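Kabbaj Picnicware: Your Questions, My Answers

Updated December 5, 2024

I get a lot of email about the plastic bowls and cups I rent out for backyard parties, so I finally put the usual questions in one place. If yours isn't covered, use the contact form and I'll get back to you!

What do I get in a set?

A mix of bowls and cups in bright colors. The big set is 39 pieces and the small one is whatever I can pull together for your headcount (tell me how many kids, it matters). I don't do matching sets. I tried it one April and everybody wanted the pink anyway.

How much is it?

The small set is $30 for the weekend. The big one has its own price on the booking page, and if you add the Drenier tablecloths I knock a little off the total.

Can they go in the dishwasher?

Please don't! I wash everything by hand in the sink with plain dish soap. Just rinse off the food, stack them and send them back. The see-through ones go cloudy in a dishwasher and I have a whole sad box of them in the garage to prove it.

What about the microwave?

No. Salad, chips, fruit, popcorn, cold pasta, all great. Heat up your queso in something else and let it cool before you pour it in.

How should I set the table?

My favorite question. Put down a dark cloth first. Bright plastic on a white cloth looks like a daycare snack table (fine, if that's the plan), but on dark green every color pops. Then I put the big bowls toward the back and the little ones in front where people can reach.
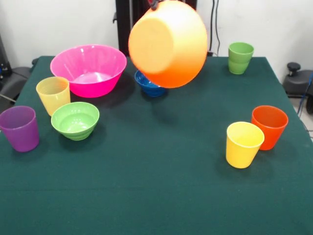

I also like to tuck a cup in between bowls, for forks or breadsticks or whatever, so the table doesn't turn into one long row of round things. A yellow cup near a pink bowl is a combination I keep coming back to.

What if we crack one?

Tell me and I'll swap it out. I allow 2 broken pieces per rental, no charge, and after that we'll work something out.

Do you deliver?

Inside Clonine, yes. Rovham is pickup only for now, sorry, my car is small and the bins are not.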